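Mundundale Cricket Club

Mundundale Cricket Club is an amateur cricket club fielding sides in the Piltincombe and District Cricket Association. It plays its home matches at Wallin Oval, a turf-wicket ground on the southern side of the township. The club colours are maroon and grey.

History

The club was formed by the merger of Mundundale Railway and Trikine, two sides that had shared the oval on alternate Saturdays. Trikine contributed most of the playing list and the roller, while Railway held the ground lease. The merged club entered the association's second grade and was promoted after 14 seasons.

A concrete pitch covered in matting was used until the turf square was laid under the direction of Ragnvald Tangen, then club secretary. The square has five strips, of which three are normally prepared for first-grade matches. Drainage at the northern end remained poor, and the association moved several early-season fixtures to Piltincombe until the outfield was regraded.
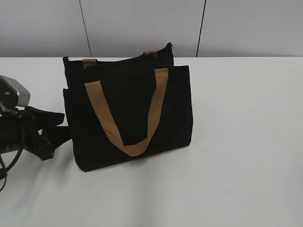
First-grade matches are played over two days, with a minimum of 80 overs scheduled per day. Lower grades play one-day matches of 40 overs a side. Players supply their own protective equipment; the club provides match balls, stumps and a shared kit for juniors.

Records

The highest individual score for the club in first grade is 129, made by opening batsman Folke Sandberg against Piltincombe Colts. Sandberg also captained the side for eight seasons. The best bowling figures in an innings are 8 for 29, taken by Tangen on the matting pitch. Records from before the merger are kept separately and are incomplete – the Trikine scorebooks for 17 matches have not been located.

Administration

The annual general meeting is held in May, when the captain and selectors are elected for the following summer. As of December 2025, the club fielded three senior sides and two junior sides. Senior training takes place in the nets behind the eastern boundary, which were resurfaced with synthetic turf under a council grant.

See also
Piltincombe and District Cricket Association
Wallin Oval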